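Projects | Build Log | Faults | FAQ | Contact

Wevombridge two-arm bench: FAQ on the February drift fault

Since the write-up went online we've had a pile of great questions about the left arm and its wandering gripper. Keep them coming! These are the ones that come up most.

What went wrong?
The left arm slowly lost its zero. Over a long session its fingers would arrive a little farther to the left each time, until a grasp that had been centered on a bottle closed on one side of it. The log showed no error code at all. It cost us a bottle and a very sticky afternoon, and we learned more from it than from the whole month before.

How far off was it?
At its worst, 9 mm at the fingertips. The neck of a glass bottle doesn't forgive that.

Which task shows it best?
The glass bottle pick, hands down. Kelly Arruda set it up with both arms coming in low from either side and the stocked basket right behind, so a bad approach has very little room to hide. We love this one.
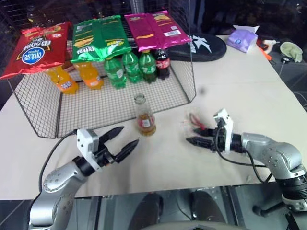 Both grippers at the open bottle, drinks and snack bags behind.

Why leave liquid in the bottle?
It changes the balance, and a spill is very easy to spot. We keep the level low so there's less to mop up. Please don't try this with a full one until you trust your zero!

So what was the cause?
A set screw in the left shoulder coupling. Tarcísio Lins found it after we had blamed the camera calibration, then the Rovska controller, then each other. It had backed out by a hair, enough for the coupling to creep whenever the arm changed direction under load.

How many picks before it showed up?
The first bad grasp was pick 3,977. We now check the coupling every 2,000 picks. 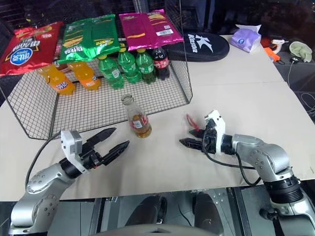
Can software catch it sooner?
Yes, and this is the part we're most excited about. Gilmar Pimentel wrote a short routine that sends each arm to a fixed touch point and compares the reading with the one from startup. If they differ by more than our limit, the run pauses and both arms hold position. It takes 12 seconds and has already flagged one loose cable clip we'd never have noticed.

Is it safe to reach in during a pause?
No. A paused arm is still powered. Press the stop, wait for the status light to go out, then reach in. Same goes for picking up broken glass: power off, gloves on.

Does this affect the Sepp wrist mount?
We haven't seen it there. The mount was one of our early suspects, and Kátia Barros had it off and back on twice with no change in the drift.

Can I get the check routine?
Sure, write to Gilmar and tell us which arm you're running. The version for the Brovus base still needs testing, so reports on that are extra welcome.

Last updated 2025-10-05

Contact | © Wevombridge | Back to top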